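Home | Units | Handouts | Lab bookings | Contact
Filed under: Laboratory automation, Week 6 notes

Comparing grippers for labware handling in simulation
Handout 6, to be read before the practical
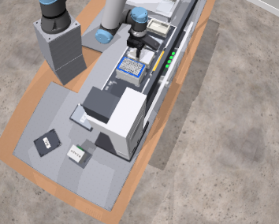 The gripper comparison in this unit is run in simulation first. The arm, the controller settings and the deck layout stay the same from run to run, and only the end effector is changed. Three grippers are supplied as models: the Sernadberg parallel jaw, the Dramutia offset finger and the Vahidi wide plate gripper. All three mount at the same wrist flange and all three are asked to do the same transfers on the liquid handler. The first thing to check for each one is clearance over the deck. With the wrist vertical and a narrow finger pointing straight down over the labware, as it is over the blue-framed rack, the finger tip tells you very little about the space the rest of the gripper needs. The white plate directly behind that rack is partly hidden by the finger from this angle, and a finger that clears the rack may still have a body that doesn't clear its neighbour. Use the collision view for this check. Don't judge it by eye from the default camera.

6.1 Frames

Four coordinate frames are used throughout.

Base: fixed to the top plate of the pedestal, z up.
Flange: the mounting face of the wrist.
Tool centre point (TCP): midway between the finger pads at the grasp height.
Deck: fixed to the liquid handler, origin at the corner marked in the layout file.

The transform from flange to TCP is the only one that changes when a gripper is swapped. It is stored in the tool file. If you edit the deck frame to make a new gripper line up, you will get a correct pick at one position and errors everywhere else. This was the most common fault in last year's reports and it costs marks.

Note that the offset finger gripper has a lateral offset between flange and TCP. A small rotation error at the wrist then appears as a position error at the finger pads, in proportion to the offset. For an offset r and a rotation error e in radians, the displacement is close to r times e when e is small. The parallel jaw has its TCP on the flange axis, so the same error rotates the grasp but leaves its centre where it was.

6.2 Approach direction

All picks in this exercise are made from above. The approach has three segments: a joint move to a safe height, a straight vertical descent to the pre-grasp height, and a slow descent to the grasp. Do not merge the second and third segments. The controller blends between waypoints by default, and blending near the deck rounds the corner of the path. Set the blend radius to zero for the last two.

Safe height must be calculated for the tallest item the arm passes over while carrying a plate, including the plate. The instrument housing counts as an item. So does anything held on a raised frame. Students tend to include the racks and forget the housing.

6.3 Jaw opening and pad contact

Microplates are held on their long or short sides, depending on the gripper. The required opening is the width across the gripped sides plus clearance on each side. More clearance tolerates a larger position error but needs more room between neighbouring positions. On a crowded deck the second limit is usually reached first.

Grip force is treated simply in the simulator. Each pad is a flat patch with a friction coefficient taken from the material file, and the plate is a rigid body. A real plate skirt flexes and a real pad wears. Results for slip should therefore be read as a ranking between grippers under identical assumptions, and no absolute value of holding force should be quoted from them.

Tip boxes are a separate case. The load is higher and the centre of mass moves as columns of tips are removed. Run the tip box transfer with the full model and with the half-empty model supplied.

6.4 Test procedure

1. Load the standard scene and confirm that the tool file matches the gripper in use.
2. Set the random seed to 687.
3. Run 20 transfers with no position error added.
4. Run the same set with the error model switched on.
5. Export the log. Do not rename the columns.
6. Repeat for the remaining grippers without changing the seed.

A transfer is scored as a success if the item is seated at the target, no contact is logged with any other item, and the grip is not lost on the way. Record failures under one of these codes:

C1 contact on approach
C2 contact on retreat
G1 grip not established
G2 grip lost in transit
P1 placed but not seated

If two codes apply, record the earlier one. A run that stops on a joint limit is not a gripper failure. Correct the path and repeat it.

6.5 Reference results

The reference log for the Sernadberg jaw has 2363 rows at the default sampling rate. Yours should be the same length if the seed and waypoints are correct. A different length nearly always means that the blend radius was left at its default.

With the error model on, the reference run gives 11 successes. The failures are mostly C1 and P1. Work out from the log whether the C1 cases share a direction of error before proposing a change to the jaw opening.

No reference results are supplied for the Dramutia or Vahidi grippers.

6.6 Controller settings

The Drivura controller model is used for all runs. Leave the joint gains alone. The two parameters you may change are the descent speed in the final segment and the contact threshold at which the descent stops. Change one at a time and state both values in every table. If the threshold is set too low, the arm's own acceleration will trip it and the run will log a G1 that has nothing to do with the gripper.

Wait for the settle flag before closing the jaws. Closing on a fixed delay is acceptable on the real arm only where the delay has been measured, and it has not been measured here.

6.7 What to hand in

One table of success counts and failure codes per gripper, with and without added error. One plot of lateral position error at grasp, all grippers on the same axes. A page of discussion at most, covering which gripper you would fit for plate transfers, which for tip boxes, and whether one gripper could reasonably do both. State the clearance used in every case. Attach the tool files.

Reports are due 14/02/2026. Logs may be requested at marking, so keep the raw exports.

Further reading is listed at the end of Handout 5. The derivation of the offset error for larger angles is in Handout 7, section 7.2.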